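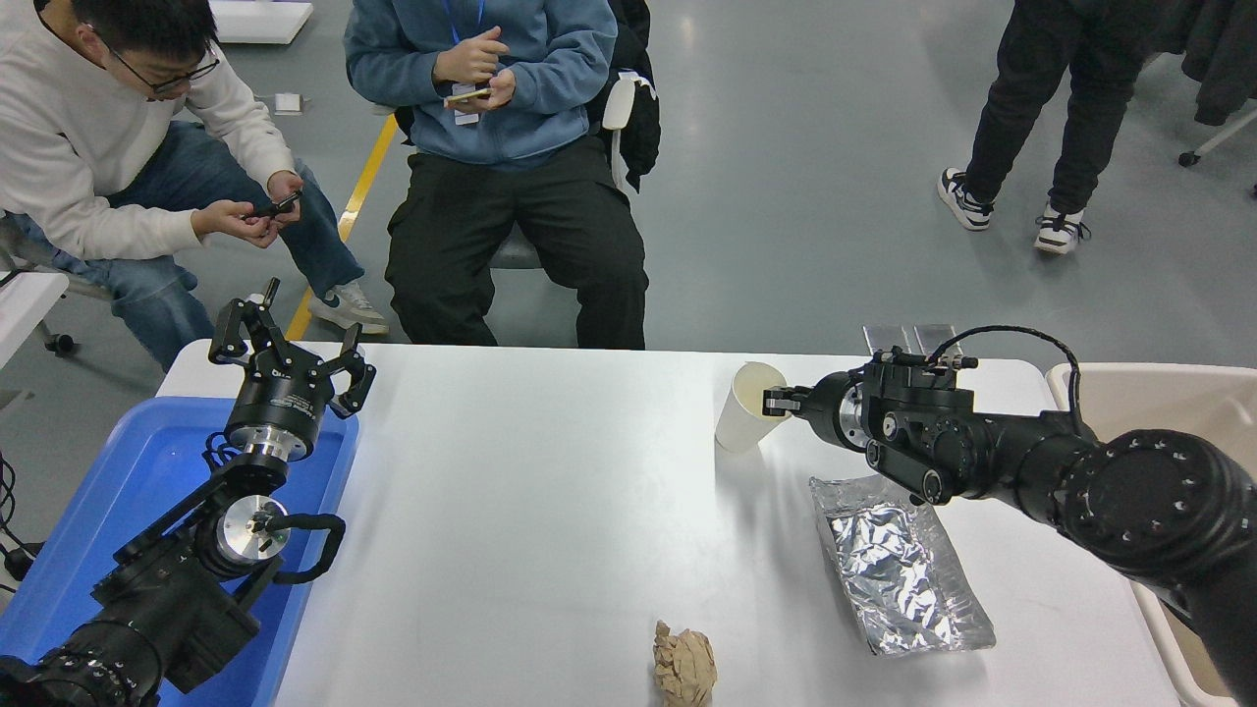
Fig. 1. Table with cup, foil tray, paper ball. Tray and bin at the sides.

Kendwood Continuing Studies
Household Materials and Waste, course 2401
Handout 3 - Clearing and sorting a shared table
January 5, 2021

Bring this to the practical. Reading for next time is at the end.

1. What we're doing

Last handout was kitchens. Now tables - the kind lots of people use and no one person owns. Break rooms, workshops, church halls, the big table at the back of a library. Stuff gets left on them. Usually not much stuff, but it's mixed, and mixed is where sorting goes wrong.

Look at Fig. 1 again. White table, a paper cup standing up, a crumpled foil tray, a ball of brown paper. Three different materials questions on one surface. Also two small metallic plates standing upright at the far edge - leave those out of the waste count. Metal does not mean trash! Comes up every year. If it's upright and seems to have been put there on purpose, ask before you touch it.

2. First pass: keep / ask / toss

Do this with your eyes, hands at your sides. One look over the whole table.

Keep - anything that lives there. Trays, bins, tools, plates, chargers.
Ask - coats, bags, phones, papers with writing on them, food that's been started. People sitting close by count as people you can ask. They may be on their phones, ask anyway.
Toss - used packaging, used paper, crumbs.

A cup is an "ask" until you've looked inside. From the side you can't tell full from empty, and you can't tell from Fig. 1 either. Look down into it. Most table spills in the Plurstead exercise were cups somebody grabbed in passing.

3. Paper cups

Not the same as paper. Most hot drink cups have a thin plastic lining, sometimes a plant based one, and that lining is what keeps the drink in. Some towns take them, many don't. Check your local list, don't guess from the look of it.

Handling:
- grip low on the wall, light pressure. Cup walls fold quickly and the rim goes oval
- liquid out first, in a sink, not in the bin
- lid and sleeve off, they sort separately (sleeve is normally plain card)
- stack cups only once drained

If you're unsure of the lining, tear a bit at the rim. A film that stretches or peels = lined. Some linings are too thin to see, so no film isn't proof.

4. Foil trays

Good material, worth the trouble. Aluminum can be recycled again and again, but food stuck to it is a problem. Scrape, quick rinse, shake off. Doesn't have to shine.

Crumpled trays are ok. Don't bother flattening one back out, you'll cut a finger on the rolled edge (yes, it happens, wear the gloves). Small loose bits of foil should be pressed together into a ball, up to fist size or bigger if your site says so. Loose bits fall through the sorting screens.

Scrunch test, from handout 2: squeeze it. Stays crumpled = foil. Springs back = probably a metallized plastic film, like a chip bag, and that goes in general trash in most places.

Pick trays up from two opposite sides if there's anything in them. A thin tray bends in the middle when you lift by one corner and then you have sauce on your shoes.

5. Brown paper, balled up

Open it before you sort it. Two reasons. There may be something inside - gum, a fork, a receipt, half a cookie. And you need to see grease. Clean and dry goes to paper. Greasy goes to compost if you have it, trash if you don't. A small clean ball is fine for paper but flat is better, balls can get sorted wrong at the plant.

Receipts are not paper for our purposes. Thermal coating. Trash.

6. Order of work

Liquids first
then food scraps
then foil
then paper and card
then whatever is left
wipe last, one direction, toward you, into your hand or a cloth

Wiping before the scraps are gone just moves them. Saw this a lot in the fall group.

7. Bins and trays

Fig. 1 has a blue plastic tray at the left edge of the table and a beige plastic bin to the right. Color tells you nothing unless there's a label. Blue means recycling in one building and lost property in the next. In the practical we use the Nazari labels, word + drawing, stuck on the front AND inside the rim so you can see it from above.

Put the bin where the hand ends up. A bin on the wrong side means carrying a dripping tray across a clean table.

Floor too. Check under and behind the chairs. Small white things on a gray floor get missed less than you'd think, brown ones get missed all the time. Keep any marked floor lines clear of bags and bins while you work.

8. For the practical

Room 43, Dondstead building. Groups of 2. Each group gets a set table, sorts it, and fills in the sheet:

item
material (best guess)
how you tested it
where it went
anything you had to ask about

Last line counts for as much as the others. An empty "ask" line usualy means you threw out somebody's lunch.

Bring: gloves, one cloth, a pen that works. Tie hair back. Closed shoes please.

9. Reading

Course pack, section on coated papers, skip the chemistry box. Then the rules for your own town, printed or on your phone, and mark waht they say about cups and foil. We'll compare at the start, so have it open when you come in.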